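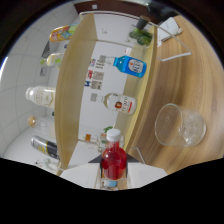 Boonyarit would rather wait a few more years before trusting a machine with a shelf of glass, and said so in a written comment to the Radham Home Automation Forum, which met in June to consider how close household robots are to doing ordinary chores. The comment was read aloud at the opening of the session. It asked why so much effort goes into moving bottles when most people can put one away without looking up.

The forum's reply, issued with its summary of the meeting, is that putting a bottle away remains a fair measure of progress. A drinks shelf brings together containers of different heights, widths and materials, many of them clear, and leaves little space between neighbors. A machine that can lift one bottle and set it down again without disturbing the next has shown something useful. A machine that can do so in a kitchen it has never worked in before has shown a good deal more.

Results presented at the meeting came from Sirier, which has been testing shelf tidying in furnished rooms. Over the test period its system made 1,105 attempts to pick up a container and return it to an assigned place. Of these, 654 were completed without a person stepping in. The remainder included dropped or tipped containers, items left in the wrong place, and attempts that the operator stopped as a precaution. Sirier did not give separate totals for each type of failure, and the forum has asked for them. 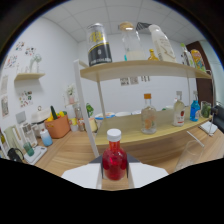
Plastic bottles with a firm body and a screw cap gave the best results. Clear glass was harder, as the system often misjudged where the surface began. Soft packets were left out of the count altogether after early trials, a decision several attendees questioned on the grounds that real shelves hold plenty of them.

Speed was also discussed. Sirier reported that a single bottle took about 100 seconds from the first approach to release. Members noted that this would be acceptable overnight, when a shop is closed, but would be of limited value in a home where someone is waiting to use the counter. The company said that its current work is aimed at reliability and that it has set no target for speed this year.

A second presentation, from Jalura, dealt with the shop floor. Jalura has looked at restocking in small stores and found that the lifting is often the simpler part of the job. Staff also turn labels to the front, bring older stock forward, check that the price card matches the product, and notice when something has leaked. The system Jalura tested could turn a label to the front in good light. It could not yet be relied on to spot a leak or to tell two flavors of the same drink apart when the labels were partly hidden.

Both presenters were asked whether they would leave a machine to work unattended. Sirier said that it would not do so where glass is present. Jalura said that it would consider it for boxed goods on low shelves, subject to a written safety review.

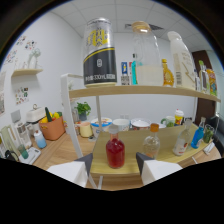
Red bottle between open gripper fingers, with other containers on the same level.

The forum's summary concludes that machines can now perform parts of these chores under supervision, and that claims of a general household helper are premature. It recommends that future results state the number of attempts, the number of times a person intervened, and whether the room had been used in earlier practice.

A working group will prepare a common test for shelf tasks. The draft calls for 2 rounds in each room, the second with the containers rearranged. Written comments on the draft may be sent to the forum office in Radham before the next session. Boonyarit's comment will be included in the record in full.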